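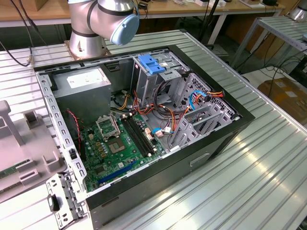

Figure 6.1 The arm on its mounting plate, with an opened desktop tower on the bench.

Chapter 6
Working Inside a Case

The projects so far used flat parts on an open bench. In this chapter the arm reaches into a box with walls, wires, and a circuit board at the bottom. The build follows one made in a shared workshop in Malside by Yasaman Shahbazi and Ka-ming Ng, who called their control program Zeno. It ran to 3052 lines by February. Yours will be shorter, as we leave out the voice commands.
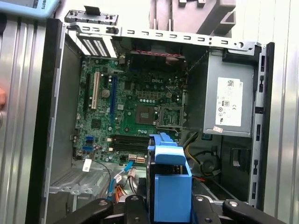

Grip planning starts with the part and the space around it. Write down which faces the fingers may touch and which must stay clear. A hard-drive caddy can be taken from below by two fingers, leaving its blue tabs pointing up and free. Next, mark anything the part must not hit on its way. An open CPU socket has bare contact pins, so Zeno treats the space over it as closed and takes a longer path.

Before you start, fix the case so that it cannot slide, and measure from the same corner each time. Section 6.2 gives the full list of settings. 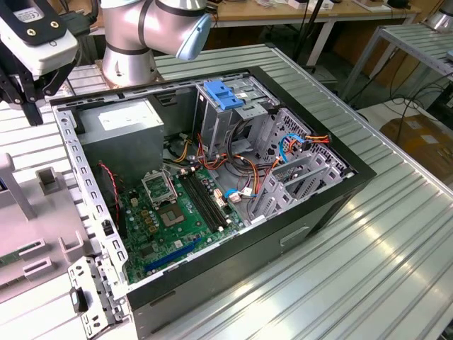
6.1 Finding the Case on the Bench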